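Notebook, September, ratings model

Picked this up again after lunch. State of play: the model still thinks Fusivville is the best team in the conference, and Fusivville lost by 17 to a school whose quarterback is also its punter. The model was not consulted beforehand, so it can't be said to have been wrong in public. It was wrong in the spreadsheet, where it counts against me.

Reminder of what we have. Every team starts at 600. Win and you go up, lose and you go down, and how far depends on who you played, where, and by how much. Fusivville came out of last season at 781, the highest number the thing has ever produced, and I carried two thirds of that gap into this year. Two thirds was a guess. I wrote "two thirds, revisit" in the margin in the spring and then did not revisit.

What went wrong, part one: returning starters

The carryover assumes a team is mostly the same team. Fusivville graduated its whole offensive line except the center, and the center moved to guard. Their left side gave up pressure on nearly every third down I charted. I charted the first half only, then got discouraged on their behalf.

So the carryover has to depend on who came back. Tried it three ways before the coffee ran out:

a) Straight count of returning starters, out of 22. Easy, and it treats a long snapper's roommate the same as a four-year tackle if the media guide lists him first.

b) Snaps returning. Better. The snap counts for the smaller schools are a mess, though. Two of them list more offensive snaps than their opponents list defensive ones in the same game.

c) Snaps returning with quarterback and line counted double. Best fit on last year's data, which I distrust exactly as much as you'd expect, given that I picked the doubling after looking at last year's data.

Going with (b) for now, with (c) running next to it in a separate column. If (c) keeps winning through October I'll pretend I believed in it all along.

What went wrong, part two: margin of victory

Old argument. A 40-point win over a bad team tells you less than a 10-point win over a decent one, and the model used to give them about the same credit. I put a cap at 30 last year. Looking at the plots again, the cap is too high. After three scores, coaches start playing the freshmen, and the rest of the margin is a measure of how much a staff likes its third string.

Andden is the clearest case. Up 24 at the half, they sent out a backup who handed off up the middle for most of the third quarter and won by 13. The model docked them for it, as if they'd been hanging on. Anyone in the bleachers could have told you that game was over by the band's second number.

Tried a curve in place of the cap: the first touchdown of margin counts full, the second a good deal less, and by the fourth you get a handshake. It behaves. Andden comes out at 615 with the curve, which feels low to me, but I have been to Andden's tailgate and may be compromised.

Open question for whoever reads this next: should the halftime margin go in as its own input? It would catch the Andden game. It would also reward teams that start fast and fall apart, and our conference has one of those already and does not need encouragement.

What went wrong, part three: home field

One number for every stadium, worth a field goal. Fine for most. The trouble is Grululard, where the visitors' sideline faces the sun in early games and the wind comes through the open end like it paid for a ticket. Kickers there miss from distances they'd make in their own back yards. I want to give Grululard a bigger home bump, but there are five home games a year to work with, and with five games you can prove anything, including that Grululard is cursed. It may be. Leaving it alone until we have two more seasons.

Night games: no effect that I can find. I looked twice, as I like night games.

Weekly rerun, notes on procedure

Doing this from the written log this time so it can be repeated by someone who isn't me at 11 p.m.

1. Pull final scores from the conference page, then check them against each school's own page. They disagreed once last year over a safety and it took me two evenings to find it.

2. Enter neutral-site games by hand. The script decides that the team listed second is at home, and it will not be talked out of this.

3. Games against lower-division teams go in at half weight. If the lower-division team won, full weight, and a moment of silence.

4. Run (b) and (c) on the same file. Same file! I ran them on two different weeks once and spent a morning admiring how far apart they were.

5. Print both rankings and paste them on facing pages here, old on the left. Trim the margins first or the book won't close.
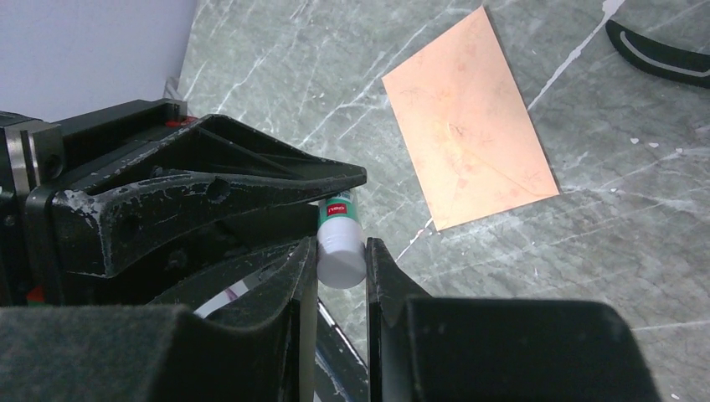 6. Write the predictions for the coming games in pen before kickoff. Pencil has been abused in the past and we know by whom (me).

7. Grade last week's picks. Grade the coin's picks too.

On the coin

Kept from last year. Before each slate I flip a coin for every conference game, heads for the home team. It went 4 and 2 last week. Model (b) went 3 and 3, and (c) went 4 and 2 by picking the same upset the coin did. I would like to report that (c) arrived at it through superior reasoning. It had Fusivville's line marked down hard enough to flip the game, so there is at least some reasoning in the vicinity.

The newspaper poll missed it too. The poll then dropped Fusivville one place, presumably so as not to hurt anyone's feelings.

Murakami Trophy game

Rivalry game coming up, and the model has it as a blowout. History says otherwise. The better-rated team has lost that game more often than it should have, going back as far as the scores I trust. Every fan of every rivalry says the records go out the window, and I had a nice paragraph ready about how that's nonsense, and then I ran the numbers and had to throw out the paragraph.

Could be small sample again. Could be that the game always falls late, when starters are hurt and the ratings are still describing people on crutches. Worth testing against ordinary late-season games between teams with the same rating gap. If those come out scrambled too, it's injuries and there's no magic in the trophy. Somebody should do it before the game, when it would be useful. I'll get to it after.

To do

Refit the curve with all of last year in, including the snow game I left out for making the plot ugly.

Email the two schools with impossible snap counts. Be polite. They may know something about football that I don't.

Find out what the center at Fusivville thinks of playing guard.

Replace "two thirds, revisit" in the margin with a real number and a note on where it came from.

Rerun at 7 p.m. once the West games are final.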